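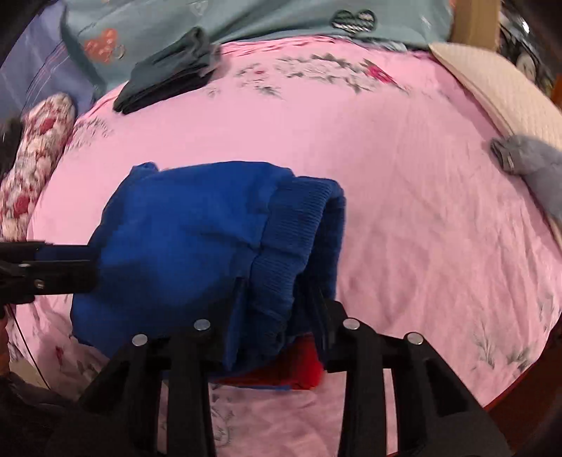 Blue garment on the bed, two grippers, ribbed band between the jaws.

Folding notes, part 4

Our club took on cloth this term. The last project was stacking blocks, and blocks have the decency to keep their shape. The goal now is a policy that folds a garment and puts it on a pile, trained on demonstrations that members record with hand-held grippers. We call the project Duvo. The grippers are a parallel-jaw design on a four-pin linkage, black, and they go where your hands would go.

I'm responsible for the fold protocol, so most of this post is about ribbing.

Ribbed fabric behaves differently from the panel it is sewn to. It stretches one way, it springs back, and when you close the jaws across it the ridges bunch up and the smooth cloth next to it stays flat. You get a crease where the two meet. In the shot at the top the crease is across the band, about midway down, and the back layer is standing away from the front one with a gap between them. That gap is a problem for us. If one fingertip goes into it on closing, you pick up one layer and leave the other behind, and the fold opens as soon as you lift.

What I do now is place one fingertip on the panel side, the other past the back layer, and only then close. It is slower. My demos went from 14 seconds to around 40 while I was learning it, and they have come down a bit since. The second gripper holds the far side of the garment and does nothing else until the first one has closed. Most of the bad demos in the Bundard set (our first batch, all towels and T-shirts) came from moving both hands at once, so I've written that into the protocol as a rule.

A few things I changed after Monday's review:

Fold on a soft surface as well as a table. A bed gives under the fingertips, so you can press down and scoop a little. A table doesn't, and the fingertips skid. The first model had only seen tables and it pressed far too lightly on a mattress.

Leave the bedding as it is. Printed sheets are fine. I had been using a plain gray cover and the segmentation step, which we run through a script called Fahmy, got lazy about it. It calls flowers cloth edges now and then, and I would like to find that out in training.

Keep the finished pile in view when you can. The place step needs somewhere to aim.

The target is 2,000 usable folds before we train again. Usable means the garment ends up as one bundle with no sleeve or hem hanging out, and no regrasp in the last third. I have been strict about the regrasp part and have been told so.

Still open: what to do about garments with a second color on the inside or underneath. Red against blue gives a very strong edge, and Fahmy wants to treat it as a separate item. I tried merging any two regions that move together — it works until the pile moves too. I'll try the depth channel next and post the numbers in part 5, along with the spring change on the Brultex jaws if the parts get here.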